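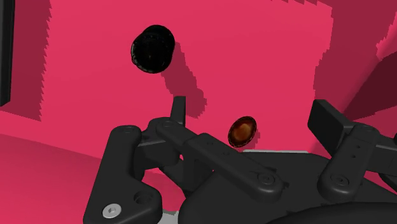

Wrist view: shadows and the small part

Robotics Club Forum > Simulation > Pick and place

gravelpath
Posting the wrist camera render from our sim for the club project. The task is to pick the small brown oval off the pink surface and leave the black thing alone. We have 12 trial runs logged so far and the policy got the oval in 4 of them. In most of the misses the gripper goes down next to the part and closes on nothing. Any ideas before I spend another evening on it?

tinbucket
Your shadows are awful. Look at the saw-tooth edge on that big one at the left. That's a low resolution shadow map. Raise it, or turn shadows off until the grasping works.

gravelpath
I can raise it, but the lab machine already crawls. We rendered 3745 frames for the training set and it took almost all night.

oslo_knob
Don't turn them off. The real camera is going to see shadows. If you train without them you'll be back here in November asking why it fails on the bench.

tinbucket
He isn't on the bench yet. Get one thing working first. Also, real shadows don't have stair steps on them, so what is the network learning from those?

oslo_knob
Probably nothing useful, I agree on that part. Soften the edges and move the light between episodes. Right now the black object throws a long shadow that comes down near the left fingertip. If the light never moves, the policy can end up using that shadow as a landmark.

gravelpath
Light is fixed, yes. I left it at the default from the Gustari scene template.

mp_relay
I used the same template last year for the Kemppainen challenge. Move the light for sure. But I don't think it's your main problem. What is your approach height? The oval is tiny compared to the black one, and from this camera it sits right above the gripper body. If you get much lower I'd expect the body to start hiding it.

gravelpath
Approach height is 11 cm, then straight down with no new image until the fingers close.

mp_relay
So the last part is blind. Any error you have at 11 cm you keep all the way down. Add a second look halfway and correct x and y. We did that on our Meltadwood arm and it was maybe twenty lines of code.

tinbucket
Or just move the camera mount. Half the view is gripper.

mp_relay
You want to see the fingers though. With both of them in view you can check whether the part is between the tips before you close. I'd leave it.

tinbucket
Seeing the tips is fine. Seeing all those links and bolts is wasted pixels. Crop it.

oslo_knob
Cropping is OK as long as the same crop goes on the real camera. Write it down somewhere. We lost a week to that.

fernlake22
New here, second semester. Is there a reason for the pink? Our class sim has a gray table and I had trouble with dark parts.

gravelpath
It was picked for contrast. The black object stands out fine. The brown one has a reddish middle, so it's closer to the background than I'd like. Green might be better.

oslo_knob
Randomize the color too. One color for the whole set is asking for trouble.

tinbucket
And now he is randomizing light, color and crop all at once and won't know which one helped.

gravelpath
Fair. Plan for now: second look halfway down first, nothing else changed, same start positions. Then the light. Then color. The Rolov entry form only wants a success rate and a short write-up, so I have time to do them one by one.

mp_relay
Good order. Save the wrist image at the moment of closing on every run too, including the failed ones. You can sort the misses by direction. If they all land on the same side it's your camera offset and no amount of training will fix it.

gravelpath
Didn't think of that. Only saving the first image now. Will change it and post the results in this thread.

fernlake22
Could you share the close-up check when it's done? We have the same blind drop in ours.

gravelpath
Sure, it'll go in the club folder under sim tools.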